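Section 3: Programming Your First Show on the Cheetham Cue Desk

By now your desk is powered up and talking to the dimmers, so this is where the fun starts! Most people get a simple one-act running in an evening, and the first time a whole sunset fades in from a single button press you'll want to do it again right away.

Before you start
Check the firmware number on the About page. The steps below are for release 1305 or later. If yours is older, go back to Section 2 and update first (your saved shows will carry over).

Caution: The Bredau dimmer pack is rated for 700 watts per channel. Add up your lamps before you patch them.

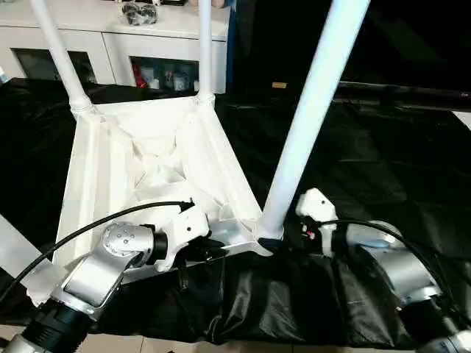
Upside-down white stool on black plastic sheeting

Creating the show file

1. Press SHOW, then NEW. Type a short title. The theater's name works well if you're on tour and keep a separate file for each stop.
2. Choose a page layout. Script View puts your cue lines next to the cue numbers and is a joy to use with a talky play.
3. Patch each lamp to a channel. Start at the front of the house and work upstage.
4. Bring up one channel at a time and have someone on stage call out what they see.
5. Press SAVE.

Note: The desk holds 26 show files. When it's full, move the older ones to a USB stick using SHOW > EXPORT.

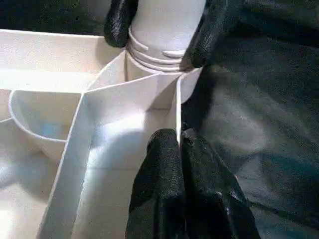

White threaded piece at the far edge of a compartment tray

Recording cues

6. Set your levels with the faders until the stage looks right from the middle of the seating.
7. Press RECORD, enter a cue number and press ENTER.
8. Set the fade time. The default is 3 seconds, a good fit for most scene changes, but do try a really long one for a dawn or a dying fire. It's lovely.
9. Type the line that triggers the cue. Use the last few words before the GO, exactly as the actor speaks them.
10. Repeat for the rest of the act, then run it from the top with the script in your hand.

If you cut a scene in rehearsal, don't delete its cues. Select them and press PARK, and they'll stay out of the running order until you want them back. 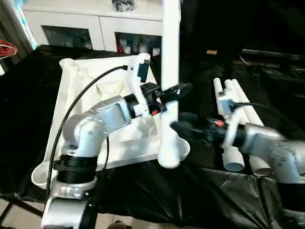

Lenora Haskett
Training writer, Skisdale Stage Systems
Revised Sep 30, 2024

Linking sound

11. Connect the Tradport sound player to the port marked LINK.
12. Open the cue you want and press ADD SOUND. Pick a track.
13. Press GO. Light and sound start together.

Note: If the sound comes late, open LINK > DELAY and lower the value one notch at a time.

Caution: Turn the amplifier down before you plug in or unplug the LINK cable.

Follow-on cues are covered in Section 4.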